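Ticket: Dryer stops mid-cycle, drum still full of damp laundry
Product: Wamus heat pump dryer
Status: Resolved
Site: Birkbridge, ground floor unit

Reported problem
Dryer runs for a while on Mixed Load, then stops and shows the drain light. Time remaining stays on the display. Pressing Start gets it going again for 2 minutes at most. Tank is empty every time. Customer has cleaned the door filter and run the machine with a half load, no change.

First reply
Asked for the drain setup. Customer confirmed the machine is on the hose kit, not the tank. Hose goes up behind the cabinet and into the standpipe shared with the washer. The kit came from the Paminthorpe store and was fitted when the dryer was delivered.

Asked for the height of the hose at its highest point. Customer measured 170 cm from the floor. The limit for this pump is lower than that, and the manual gives it on the installation page. Asked the customer to lower the hose and secure it, then run a full cycle and report back.

Update from customer, October
Hose lowered. Drain light came on less often but did not go away. Cycle got through the first hour, then stopped as before. Also noticed lint on the floor by the machine and a fair amount of it on slippers and socks that had been nowhere near the dryer.
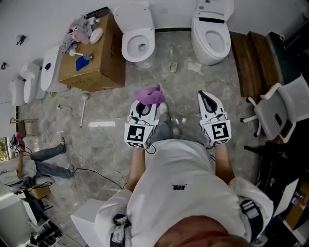
Fuzzy purple item on the marble-pattern floor.

Second reply
Lint outside the machine points to the door seal or the lower filter cover. Asked the customer to do the following with the plug pulled:

1. Open the lower flap and take out the foam filter.
2. Rinse it under the tap, squeeze it out and leave it to dry.
3. Check that both cover latches turn all the way to the closed mark.
4. Wipe the float chamber. A lint plug here will hold the float up and the control reads that as a full tank.

Customer found one latch half closed and a wad of lint under the float. Said the foam filter had never been taken out. Cycle counter in the service menu showed more than 1,000.

Test after cleaning
Poured 200 ml of water into the chamber with the machine on. Pump started and cleared it. Ran Mixed Load to the end with no drain light. Ran Towels the next morning, same result.

Cause
Float held up by lint. The high hose made it worse by letting water run back into the chamber after each pump stop.

Notes
No parts ordered. Yau pump part number left on the ticket in case the fault comes back. Customer told to rinse the foam filter once a month and leave the hose at the lower height. Seal checked by hand, no tears found.

Ticket closed. Reply to this thread to reopen.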